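6 min read

Student tickets for soccer: what changes this fall

Student tickets at Hosoda Field are moving to a new system before the first home game. Admission is still free with a Luncombe student ID. The part that changes is how you claim a ticket, how long you can hold it and what happens if you don't use it.

If you only go to the early nonconference games, you probably won't notice much. The stands have room on those nights and you will still be able to claim a ticket on your phone while you walk over from the dining hall. The new rules matter most for the Nernunetti game, and most of the questions we got over the summer were about that one.

Why it's changing

The student end at Hosoda Field holds 1,000 people. Last fall, 1,242 students claimed a ticket to the Nernunetti game. The old sign-up form had no limit built into it, so it kept handing out confirmations after the section was full on paper. When the ticket office caught it, the form was shut off and a sold-out notice went up on the athletics page.

Then 473 of the people holding confirmations never came. That left 769 students scanned in at the gate and a good-sized block of open bleacher behind the north goal. Meanwhile, students who had read the sold-out notice stayed in their rooms and watched the stream. A few dozen walked over anyway and were told at the gate that they couldn't come in without a confirmation. The gate staff were following the instructions they had, and they had no way to see how many people were already inside.

The athletics department and student government met in June to go over this. There was talk of charging a small deposit and giving it back at the gate. Student government voted that down. A lottery was also discussed and set aside, mainly because it makes it hard for groups of friends to sit together. What they settled on was a hard limit, a claim window and a release time.

How claiming works now

Tickets are handled through Skonumico, the same app the campus already uses for concerts and the spring musical. If you have logged in for either of those, your account will work. If you haven't, sign in with your Luncombe email and set up the account before the week of a big game. The confirmation message can take a while to arrive and it sometimes lands in junk mail.

Claims open four days before each home game at 8 a.m. You can claim one ticket per student ID. The app stops at 1,000. After that you can join the waiting list, which moves in the order people signed up.

For groups, one person creates a group and shares the code, and up to eight students can join it. Everyone in the group still has to claim under their own ID. The group feature does not reserve a row or a spot on the bleachers. Seating in the student end is general admission, as before. What the group does is keep your waiting list places together, so that you either all move up or all stay put. You can leave a group at any time without losing your own place.

Release time

Any ticket that hasn't been scanned when the game kicks off goes back into the pool. It goes first to the waiting list and then, ten minutes later, to anyone at the gate with a student ID.

This is the rule people have pushed back on the most. Evening labs let out at 6:50 and kickoff for most night games is 7:00. Hosoda Field is a fifteen-minute walk from the science buildings. A student in one of those labs could do everything right and still lose a ticket.

The department has agreed to a late arrival option. You can mark yourself as arriving late in the app, up until noon on game day, and your ticket will be held until halftime. You can use it for any home game, and you don't have to prove that you have a lab. If you mark yourself late and then don't come at all, the option is turned off on your account for the next home game.

Canceling and missed games

You can cancel a ticket until two hours before kickoff with no effect on your account. Please do this if you know you aren't going. It takes two taps, and the ticket goes straight to the next person.

If you miss one game without canceling, nothing happens. If you miss two, your claim window for the next game opens a day later than everyone else's. After that the count goes back to zero. The first draft of the policy had a ban for the rest of the season. That was dropped.

Guest tickets

There are 70 guest tickets for the student end at each game. They cost six dollars and they are meant for siblings, friends from home and partners who go to school somewhere else. You can buy one per game, and your guest has to come in with you. For the Nernunetti game, guests sitting in the student end can't wear the other school's colors. That rule is an old one and it applies to everybody in the section. Visiting students have their own section on the south side, and they buy those tickets through their own school.

The march and the band

The march from the library steps to the field is still on for the Nernunetti game. It leaves ninety minutes before kickoff. Being in the march does not get you into the stadium, so claim a ticket first. In the past, some students have assumed the gate would wave the whole march through. It will not this year.

Band members don't need to claim tickets and shouldn't. The band has its own block and its own entrance, and last year a number of players filled out the form just in case, which added to the overcount. The same goes for ball crew, student trainers and anyone working the snack stand. If you're working, you're already on a list.

Signs are allowed up to three feet by four feet. No poles, no sticks. Drums other than the band's have to stay outside. Face paint is fine.

What to bring to the gate

Bring your phone with the ticket loaded and your student ID. Cell service behind the north stand is poor on busy nights, so open the ticket before you get in line. The app will keep it on the screen without a signal. Screenshots won't scan. If your phone dies, go to the table to the left of the gate, where staff can look you up by ID number. Expect that line to be slow in the last half hour before kickoff.

Gates open an hour early for regular games and ninety minutes early for Nernunetti. There is still no bag check for small bags. Backpacks have to be left in the racks by the ticket office, and the racks are not locked or watched.

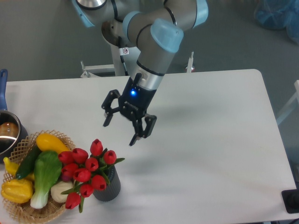
Ruth Escobar wrote to us that she was one of the students turned away last fall, and that she doesn't think the new system fixes what bothered her most. Her complaint was with the notice on the athletics page. It said sold out from the afternoon on and it was never taken down, so people with no ticket had no reason to come over and try. She would like to see a live count posted somewhere, both during the day and after kickoff, so that a student sitting in a dorm across campus can see there is room and decide to walk over for the second half. She also asked whether the release to walk-up students could be announced on the stream, given that the people watching the stream are the ones most likely to want in.

We passed both points along to the ticket office. The count of claimed tickets is already visible in the app. The number scanned at the gate is not, and the office says it can be switched on but needs to be tested at a smaller game first. They plan to try it at the second home game. There was no answer yet on the stream announcement. The stream is run by students in the media program, and they would have to be asked.

Still not settled

Two things are open as of this issue. One is what happens if a game is postponed by lightning. Under the rules as written, tickets carry over to the new date, but it isn't clear whether someone who canceled for the first date can claim again without going to the back of the waiting list. The other is the conference tournament. If Luncombe hosts a round, the conference sets the ticket rules, and there may be a charge for students. Last time it was five dollars.

The full policy was posted on Aug 27, 2022 and is on the student government page under Athletics. Comments are open for the first three home games, and changes can still be made before Nernunetti week. Send them through the form on that page. Questions about your own account, such as a missing confirmation or an ID number that won't go through, should go to the ticket office window, open from 10 to 4 when classes are in session.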